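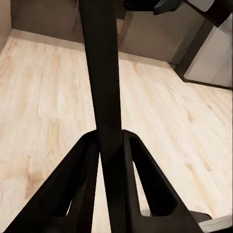
Simulated view: a tall black column, with two gripper fingers at the bottom.

Brulura – chapel talks and student life notes

README, last changed 2019-01-11

Hello! If you've found your way to this folder you are probably either on the chaplaincy team at Boltholm or one of the students who asked me where the old chapel talks had gone. They're in here. I've spent a good part of my evenings since October pulling them together, and I've called the whole thing Brulura because the folder had to be called something and the word was already on the box the tapes came in.

What you get

There are over 100 talks, typed up as plain text, one talk per file. Most were given in the morning chapel slot, a few at the Kushwaha Hall supper evenings (shorter, more jokes, a lot of talk about food). Alongside the talks there's a spreadsheet called talks_list which gives the term, the Bible passage or theme, the kind of service and whether the text came from a recording or from the speaker's own notes.

I've left speakers' names out of the files. Each speaker has a short code, so you can still follow one person's talks through the years if you want to, and I do recommend it – S14 starts out terribly stiff and by the end is telling a long story about a lost bicycle in the middle of a sermon on Jonah. It's lovely.

Folders

talks – the talks themselves
supper – the Kushwaha Hall evenings
notes – order of service sheets, hymn lists, notices
lists – the spreadsheet, plus a list of the themes I used

How I typed them up

I listened to each recording at least twice, once to type and once to check. I kept the speaker's own words, grammar and all, but took out the ums and the bits where somebody was moving the microphone. Laughter is marked as (laughter) and prayers as (prayer), and where I couldn't catch a word I've put (unclear). Please don't fill those in by guessing! If you were there and remember, send me a note and I'll listen again.

Hymns aren't typed out. You get the title and the number from the chapel's hymn book, and that's your lot.

Talks from notes are a different beast. Some people write every word down and some write "sheep – gran – Luke 15" on the back of an envelope and speak for quarter of an hour. I've copied what was on the page and gone no further. The column called source tells you which sort you're looking at, and you really do want to look at it before you compare lengths or anything like that.

Themes

Every talk has a main theme and, if it needs one, a second. I started with far too long a list and boiled it down. The ones that come up most are welcome, forgiveness, exams and worry, vocation and home. Exams and worry is one theme because I gave up trying to split it. I did the sorting on my own, so it's one person's view and you may well disagree with me. If you'd like to have a go at sorting them yourself, copy the sheet and use your own column, don't type over mine.

Things that aren't quite right

Three of the recordings stop before the talk does. They're marked part in the spreadsheet. I've hunted for the endings and I don't think they exist any more.

The dates in the oldest files are only good to the term. The labels on the tapes had been written over, so I went by the hymn lists.

Five talks were partly in a language other than English. I've typed the English and marked the rest (other language), which I'm not happy about – if you can help with this I'd be delighted to hear from you.

There's very little from the summer. Chapel stopped when the students went home, so please don't take the gap as a sign that everyone lost interest in July.

Using it

If you work or study at Boltholm you're welcome to read, quote and use these in a seminar, a study group or a talk of your own. Please give the file number and say it came from Brulura. Don't put whole talks on the web. People gave them to a room full of students they knew, and several speakers said yes to this folder only on the understanding that it stayed inside the college. And please don't try to work out who the codes belong to and then write it down somewhere.

Two talks were taken out after a speaker asked me to. Their numbers are left blank and won't be used again.

Opening the files

Any text editor will do. The spreadsheet was made in an old version of my office program, and if the accents come out as little boxes, tell yours to open it as UTF-8. I keep the files in step with the chaplaincy's copy using a small script called stikier, which you can ignore unless you are me.

Still to do

Second half of the supper evenings
Check the Advent passages against the service sheets
A proper list of the hymns
Rename the notes folder, which clashes with the notes column

Corrections can go in the tray outside the chaplaincy office or in the file called fixes. Put the file number first, please, then the line.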